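Cuaderno de taller, julio, 16:20

Sigo con el cubo pequeño de color crema, el de la tapa abatible. Benedita Cardoso lo quiere en la mesa marrón hasta que cerremos la ficha de Wragg. Lo dejo sujeto por la base con cinta amarillenta. Peso anotado: 1180 g con la bola metálica, 1069 g sin ella. 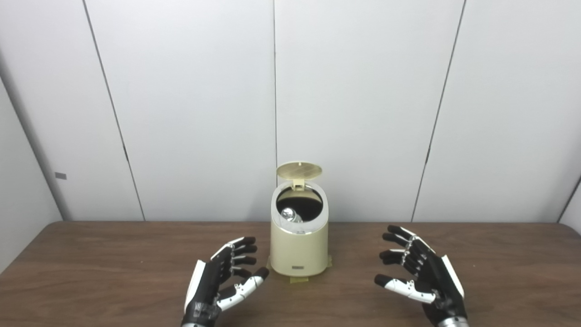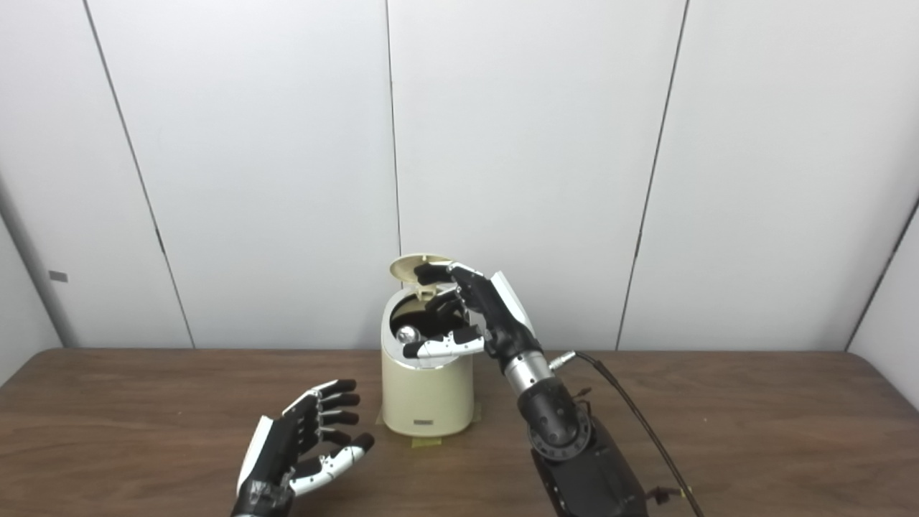
Pendiente: medir el juego de la bisagra y repetir seis aperturas completas a mano. La referencia 378 de Winero lleva un aro más ancho, no mezclar las tapas. Sumeya Birhane pide que la cinta sobrante se quite con alcohol, sin rascar el tablero. Falta pedir otro rollo y pasar los pesos a la hoja común.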